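November, 9:40 p.m.

Third evening with the Firero arm on loan. The loan runs 13 days and then it goes back or we pay for it. I said I would keep notes every night and I skipped last night, so this covers both.

Yesterday was mostly the software. The installer wants an account with Brarnovico, the reseller, before it will talk to the controller. The account needed a code sent by email and the email took until after lunch. Once in, the teaching screen is fine. You move the arm where you want it, save the point, name it, move on. Points can be renamed but they can't be reordered without deleting everything after them. I wrote that down for the review because it cost me most of an hour.

Today was the shape block exercises from the starter course. The course is a separate purchase, called Kirui. It has a binder and a login, and the binder is better than the login. Lesson four is pushing blocks along a board with a plain rod on the end of the arm. I expected to skip it and go straight to gripping, but Rochelle wanted it done in order, as the students would do it. She was right to. Pushing is where you find out if your heights are off. Mine were. I had the tip too low on the first few tries and had to raise the travel height and save all the points again.

Things to put in the review so far:

The manual says to keep the board clamped and level, then gives no way of checking level. I used the small one from the kitchen drawer.

Cubes are easy to push. The round ones wander off to one side unless the rod meets them dead center. The hexagon depends on which side you hit. The star is a nuisance, because the rod finds the notch between two points and after that it steers fine, but if it lands on a point the star turns. The binder has half a page on this and it should have two.

The speed slider goes from 1 to 100 with no units. I ran everything at 31 after trying higher and not liking it. The arm stops cleanly when you hit the stop button. Coming back from a stop is slower -- you have to clear the message, turn the motors on again, then jog it up by hand before it will take a program.

Noise is all right. You could talk over it in a classroom. The fan in the controller box is louder than the arm.

Support answered my question about the joint limits in the same afternoon, which I did not expect. They were polite and sent a page from the newer manual. I asked why the newer manual isn't in the box and have not heard back on that.

Rochelle came by after four and ran two of the lessons herself without me helping. She had trouble at the same place I did, picking the right tool from the menu before saving points. The menu lists them by part number. She put a strip of masking tape on the tablet with the numbers written out. I'd suggest the company do the same in the software.

We talked about price. The board and blocks come with the course, and the arm is extra. Replacement blocks are sold only as a full set. The yearly fee for Kirui covers one site, and the Skurnusmont annex counts as a second site even though it is the same school and the same teachers. Rochelle is going to ask if they will bend. More than 1,000 dollars a year for the second login is hard to defend when the annex has one robotics section.

My feeling tonight is that the arm is decent and the course is good up through lesson four. I have not seen the camera lessons yet. Ms. Ruiz-Ortega wants my draft before the loan is up, so I would like to be through lesson seven by the end of the week. I also need to try it with two students sharing one tablet, as that is how it would be used here.

Bought a longer power strip on the way home -- the cord that comes with the controller is short. Soup for supper. Back at it in the morning, lesson five, if I can get the table before the art class needs the outlet.
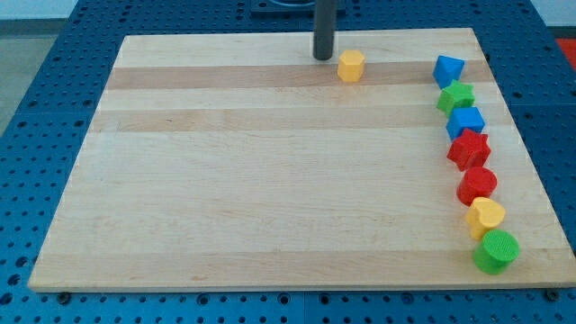
Can the arm be bought without the Kirui course?

The arm is sold separately and runs on its own software, but the board and the blocks only come with the course.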